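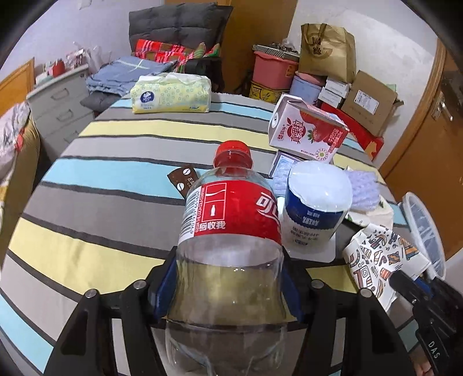 3.2 Clearing the table: what gets kept and for how long

Most of the work on household sorting looks at the bin. We were more interested in the ten minutes or so before the bin, when a drink bottle or a snack wrapper is still on the table and has no fixed status. Is it trash, is it recycling, is it "mine, not finished"? Interviews (Merrick and Rutherford, both present for most of them) kept coming back to this. One respondent called it the parking stage, and we have kept the term.

Across the 23 households we logged 154 clearing episodes. Coding was done by Châu Đào first, then a second pass by Bronwyn Te Moana. Disagreements mostly about packaging that had come off something else: foam sleeves, film, inner trays. See the codebook, section B, "orphan packaging".

Bottles were the easy case. An empty PET bottle with the cap on was nearly always named as recycling straight away, no hesitation, even by people who then admitted it would go in the general bin if that one was closer. Where the label itself carried a recycling message, people rarely mentioned it. The cap was another matter. Cap on or cap off split the group badly and several households had two rules running at once, one per adult.

Small packets did worse. Coffee sachets, single-serve anything. Digby Te Moana's notes from the second round have "too small to bother" as the commonest remark, and we found the same in the diaries. They get parked behind bigger things and forgotten until the cloth is wiped or shaken out.

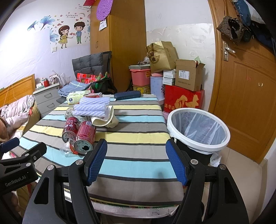 Cans sat somewhere in between. Crushed or whole, they were grouped together early, before anything else was moved, and then often left there in a group while the softer stuff was dealt with. Foam netting was the real suprise. Fifty-nine episodes had at least one item coded as foam or mesh, and respondents gave it a second life more than any other material we asked about — padding, a scrubber, something for the kids to paint with. Whether it ever got used that way is outside our data.

A word on location. The bin being next to the table, as in Figure 4, did not settle things the way we expected. Being in arm's reach made the clearing quicker but not more careful; respondents with a bin alongside talked about sweeping, the others talked about carrying. Sorting happens when carrying, mostly. You have it in your hand, you look at it.

Wipes need a seperate mention. The pack counts as a tool in our scheme and a used wipe counts as waste, and people switched between the two mid-sentence. We coded the pack as "stays" unless told otherwise.

Figure 4. Table with a striped cloth: two red cans, foam netting and a pack of wipes on the left half, bin to the right.

Limits of this part: self-report for the diaries, one season only (collection began in April), and the parking stage was timed by the households themselves. The times should be read as rough. Section 3.3 goes on to fabric items, which have a longer parking stage and a different set of arguments.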